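Hem repair thread: cotton or poly for denim?

Julitz
5/28/19
I am re-hemming work jeans and keep getting skipped stitches where the hem crosses the side seam. Needle is a size 100 jeans, thread is a 40-weight cotton, stitch length 2 mm. Tension looks right on a single layer. Is it the thread or the needle?

Hakala
Stitch length first. 2 mm is too short for that thickness. Go to 3.5, and level the foot with a folded scrap behind it before you climb the seam.

Pladach
Disagree that length causes skipping. It makes an ugly, stiff hem, but skips come from needle deflection. Fit a 110 and turn the handwheel by hand over the lump. I would also drop the cotton. Core-spun polyester outlasts it on a hem that drags.
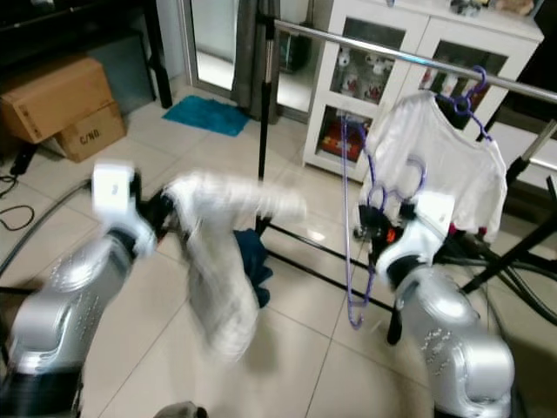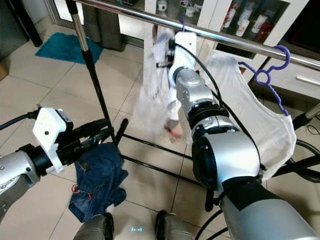
Before anyone touches tension, the hem should be pressed and hammered flat. Wash the jeans once first as well, or the new hem will pucker when the cloth shrinks and the thread does not. Faded denim like the pair on the floor in the second picture has normally done most of its shrinking, so I would skip the pre-wash there and go straight to the hammer.

Hakala
Faded does not mean shrunk. I have had old line-dried jeans lose length the first time they met a tumble dryer. Wash everything.

Pladach
Line-dried, fair enough. Most are not.

R_Rind
Trim the inside layer of the side seam allowance within the fold. It removes two thicknesses and I have never needed the hammer. I use poly in the needle and cotton in the bobbin.

Hakala
Mixed threads will shrink differently, Rukhsana. You get the pucker Pladach is warning about.

R_Rind
Not on mine, and they are washed at 40 every week.

Julitz
Changed to a 110 and set length to 3.5. First leg has no skips. Will trim the allowance on the second leg and compare. Still on cotton until the reel runs out.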